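Storing large drawings: tubes, drawers or hanging?

Posted by Oana Radu, October 8, 2021

We are a small survey office and we have 600 paper drawings to keep, most of them A1 with a few A0. At the moment they are rolled up in cardboard tubes in a back room. Finding one means pulling out tubes until you hit the right one, and the labels fall off. I have a price for a Vundard hanging cabinet and another for a set of Madell flat drawers. The room is narrow and we look something up nearly every day. Which would you buy, and how do you number the sheets?

Bram Hoekstra

Hanging, if you look things up daily. Flat drawers are kinder to old paper but the sheet you want is always at the bottom, and an A0 drawer needs a lot of floor in front of it when it is open. Measure the aisle before you order anything.
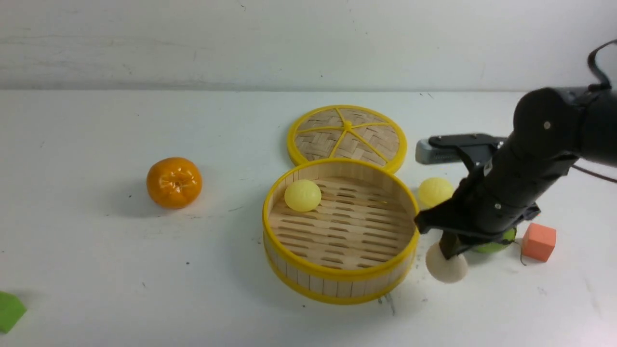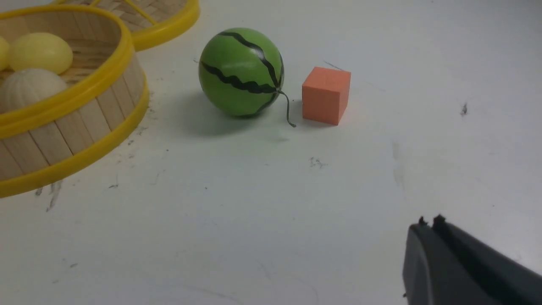 For numbering, use one running number per sheet and keep the job name out of it. Ours go up to 2621 and the number is written in the lower right corner and again on the hanging strip. The list is a plain spreadsheet with number, job, street, date and size. Color does the rough sorting: one color of strip for each district, put on both ends so you can read it from either side of the cabinet. I mean a solid band, since a small dot gets lost once the sheets hang close together. Leave gaps at the back of each district for new jobs. Don't fill a cabinet on day one.

Before you hang rolled sheets, lay them flat under boards for a while. If you skip that they curl into each other and you will tear one getting it out.

Willy Van Dijk

We have Madell drawers, 8 of them, no complaints. Heavy though. Check your floor.

Annelies Lambrechts

Do you need all of them on paper? We had ours scanned in March and kept 52 originals, the signed ones. Those are in one drawer now. Ask whoever handles your contracts how long the paper has to be kept before you throw any out.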